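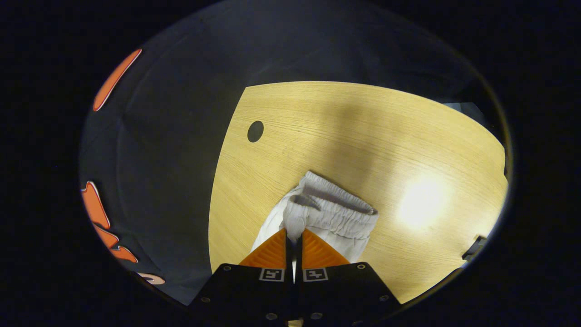
What the Handheld Costs: Budgeting a Garment-Handling Line Before the Robot Arrives

By Carmela Mazza

February 2021

The capital request that Assunta Zanetti filed at Govix ran to 20 pages. The robot arm took up less than one of them. Most of the rest dealt with tables, lights, spare finger pads, disk storage, and the hours of people paid to fold clothes.

Govix sorts and refolds returned apparel for online sellers. Zanetti is its equipment planning lead, and her request covers a first automated folding cell at the company's McIver building. The cell is meant to take soft goods such as sweatpants, shorts, and T-shirts from a bin, lay them flat, and fold them to a card size. The plan calls for the folding motions to be learned from people using handheld grippers fitted with a camera. The same finger design will later be mounted on the arm.

That order of work changes the budget. In a conventional project the arm is the first large purchase, and the programming cost follows it. At McIver the arm is the last large purchase, and most of the money in the first two quarters goes to labor.

"The finance people wanted to see the robot on line one," Zanetti says. "I put it on line 14. If the data is poor, I don't want to own the robot yet."

Labor first

The plan sets a target of 3,334 accepted demonstrations before the arm is ordered. A demonstration is one garment taken through one complete fold. An accepted demonstration is one that passes review for tracking, lighting, and outcome. The difference between recorded and accepted is a budget item in its own right, and it is the one most often left out of requests of this type.

Zanetti's team ran a trial in January to price it. Operators recorded 1,010 folds on a single table. The trial was used to set the hourly rate for the full program, including setup, calibration, garment changes, and review. She found that garment changes and review together took more paid time than folding did. Her first draft had no money for either.

Operators come from the existing folding floor and are paid their normal rate plus a differential. The request includes backfill for their regular shifts. It also includes a rotation limit, because holding a gripper at table height for long periods is tiring in a way that ordinary folding is not. The limit raises the headcount from four to six.

Grip points and finger pads

Soft goods put unusual demands on a two-finger gripper. An elastic waistband is a good place to take hold of a garment, being thick and gathered, but it resists being flattened and tends to spring back toward the pinch. A single layer of jersey is the opposite case. It slides, and a pad that is too smooth loses it while a pad that is too aggressive picks up the layer underneath.

Ridged, tapered pads cover both cases reasonably well. They are also consumables. The Govix request lists them under operating expense, with a replacement set for every gripper at the start of each month of collection. Custudska, the supplier of the handhelds, sells pads in sets of two and quotes a longer lead time for pads than for complete grippers. Zanetti ordered the full program's supply at once.

Her advice to other buyers is to ask three things before signing for handhelds: whether the pads can be changed without removing the printed tracking tags, whether the arm-mounted version uses the same pad part number, and whether the body plate can be opened with a common driver. A gripper that needs to go back to the supplier for a stripped fastener is out of the program for as long as shipping takes.

Tags should be budgeted as well. They are cheap to print and costly to ignore. A scuffed or lifted tag can spoil the reading of finger width, and the fault may not show up until review. The plan allows for inspection at the start of each session and a stock of replacements cut to size.

Tables and light

The tables at McIver were already paid for, and the first draft carried them at zero cost. That did not last. A varnished top under an overhead lamp gives a bright patch of glare, and pale fabric laid near it loses its edge in the recording. The request now has a line for diffusers on the existing lamps and another for matte covers on half of the tables.

Only half are being covered. The finished cell may be placed on any of several surfaces, and the team wants recordings from more than one. Glare that will be present in production should be present in some of the data. Glare that will be removed should be removed before collection begins, or it will be paid for twice.

Wide-angle lenses add a related cost. A fisheye view takes in a good deal more than the work area, including garments waiting beside the table and whatever lies past its edge. Zanetti decided against screens around the stations. She chose to vary the surroundings instead and wrote a garment schedule that mixes dark, printed, and plain items. The schedule calls for clothing that Govix would otherwise resell, so the lost resale value is entered as a cost. Repeated handling takes the finish off new jersey fairly quickly.

Storage and review

Video storage was priced from the trial. Zanetti's rule is to keep every raw recording until the arm has passed acceptance, including the rejected ones, and to pay for two copies. The second copy sits at a different site. Brarnari, the integrator that will train and install the system, asked for rejected folds to be kept and labeled by cause. The labels are simple: lost tracking, dropped garment, wrong fold, operator stop.

Review is done by two people working from the same written standard. A portion of the folds is checked by both, and disagreements go to the floor supervisor. The contract with Brarnari names the standard as an attachment. If Brarnari later rejects demonstrations that meet it, the cost of replacing them is Brarnari's. This clause took longer to negotiate than the price.

The arm

The arm, its base, the guarding, and the safety assessment are released as a second stage. Release depends on two conditions. The accepted count must be reached, and a policy trained on the data must run on Brarnari's own arm, at Brarnari's shop, using garments shipped from McIver that were never used in collection.

Govix pays for the shop test whatever the result. Zanetti regards it as the best value in the request. It costs less than the guarding alone and it comes before any floor space is given up.

The second stage carries its own contingency, kept separate from the first. Joint contingencies tend to be spent early, and installation is where the late surprises are: an air line in the wrong place, a floor that is out of level, a bin that sits too deep for the arm to reach the last garment. The McIver floor was surveyed before the request went in. It will need grinding in one bay.

Approval of the first stage covers handhelds, pads, tags, light, labor, and storage. Zanetti expects to submit the second-stage figures once Brarnari has returned its shop test report, with the arm quote refreshed at that point. The current quote will have expired by then, and the request carries an allowance for the increase.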